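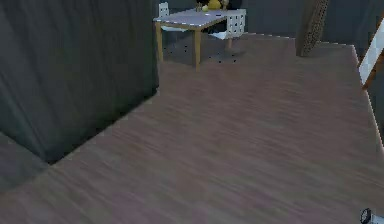 Progress report for March, community reading program in Brarnach

In this period we held 15 reading evenings, which is 6 more than in the period before. The library in Pornholm lent us 200 books for children, and most of them are already in use.
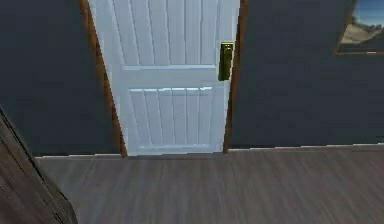 The training of new readers goes slower than we planned. We have 18 persons registered, but the course material from Hinrichs came late. We ask kindly to move the remaining training money to April.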